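Door closer in rented office slams again two weeks after it was adjusted

Posted in Office Repairs and Upkeep, March
by edberg_frontdesk
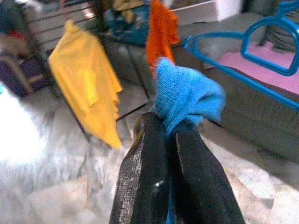 Light blue terry cloth, bunched.

We rent the ground floor of a small office building and the main door has a closer on top, the kind with a metal body and a folding arm. The label says Mirkano and under that 664. The door itself is a metal frame with glass, heavy, and it opens out to the parking lot.

In the winter it started slamming. I mean hard enough that the glass shook and people at the back of the office looked up every time. The building manager sent someone from Barta, the company that does the maintenance for the whole property. He was here for less than an hour, turned a couple of screws on the end of the closer, and it was fine. It closed slowly and latched.

Two weeks later it was slamming again. I called, he came back, turned the same screws, and it was good for four days. The third time I watched what he did and tried it myself when it went bad. I turned the lower screw in a quarter turn and the door slowed down for one afternoon. By the next morning it was back to slamming. Now the screw is almost all the way in and it makes no difference.

There is also a dark sticky streak on the frame under the closer. I wiped it off and it came back. I assumed it was grease from the arm.

Barta charges 80 for a visit and under our lease anything under a certain amount is ours to pay, so we have paid for both visits. Now they say the whole door should be replaced and they sent a quote for 3288. That seems like a lot for a door that opens and closes. The hinges look fine to me, and the door does not rub on the floor or the frame.

What I would like to know is whether the door needs to be replaced, whether I can change just the closer, and whether this should be our bill at all. The office is open to the public from 8 a.m. and I can't have the door out of use for long.

brerska_maint

The sticky streak is your answer. A closer is filled with hydraulic fluid, and the screws on the body control how fast the fluid moves from one side to the other. When a seal goes, the fluid leaks out, there is less and less to slow the door down, and turning the screws only helps for a little while. Once it is leaking it can't be refilled in any way that lasts. The unit has to be replaced.

Stop turning the screws. Do not back them out to see what happens either. They can come out completely on some models and then you have oil on the floor and on whoever is standing there.

You do not need a new door for this. Before you order a closer, check the following with the door open halfway:

- Take hold of the handle and lift. If the door moves up and down, a hinge or pivot is worn.
- Look at the gap along the top. It should be even from one side to the other.
- Look at the screws that hold the closer body to the door. If they are loose or the holes are stripped, mention that to whoever does the job.

If all of that is fine, change the closer only. I look after three buildings and have changed plenty of these. It takes me an hour with a second person holding the door, a bit more if the new one has a different hole pattern. Try to get the same model or one listed as having the same pattern, so there is no drilling. I don't know that label well enough to say whether 664 is the model or just a part number, so take a picture of the whole plate and show it at the counter.

Size matters too. Closers come in strengths, and an outside door that catches wind needs a stronger one than an inside door of the same width. Many of the current ones are adjustable for strength. If yours is a public entrance there may also be a limit on how hard it can be to pull open, so ask about that before somebody puts in the strongest one on the shelf.

After it is on, set the closing speed first and the latch speed second. The closing speed covers most of the swing and the latch speed is only the last few inches. Small turns, an eighth at a time, and let the door close fully between turns. If there is a third screw marked BC, that is for backcheck, which keeps the door from flying open in the wind. Set that gently.

On the quote – ask them to write down what is wrong with the door. Not the closer, the door. If they can't name anything, get a second quote from another company for the closer alone.

keys_and_hinges

Had the same thing at our place. New closer, no problems after. Ours was a different brand though.

Until it's fixed put a sign on the glass so people hold it. Don't wedge it open if it's a fire door.

second_floor_tenant

The others have covered the repair, so I will only answer the part about the bill.

Read the repair section of the lease again and look for two things. One is whether the entrance door counts as part of your space or as part of the building. In my lease everything on the outside of the building, doors included, belongs to the landlord, and the small repairs limit only applies to what is inside our walls. The other is whether the limit is per repair or per year. Ours is per repair, and when the same repair was done 2 times and failed, the manager agreed it was one repair and not two.

Send it in writing. Give the month of each visit, say what was done, and say that fluid is leaking from the closer. Attach the invoices. Ask them to confirm who pays before any more work is done. If you approve the quote first and argue later you will have a harder time of it.

I would also ask Barta to credit at least the second visit. A leaking closer should have been noticed when he was up on the ladder. They may say no, but ours took the charge off when I asked.

If other tenants use the same door, tell them what you are doing. We had two offices calling about one door and the manager opened two separate jobs for it.

edberg_frontdesk

Thank you. I did the lift check and the door does not move, and the gap at the top looks even. The streak is coming from the end cap of the closer. I have written to the manager and asked for a price on the closer only. The upstairs office uses the door too, so I copied them on the message. There is a sign on the glass for now.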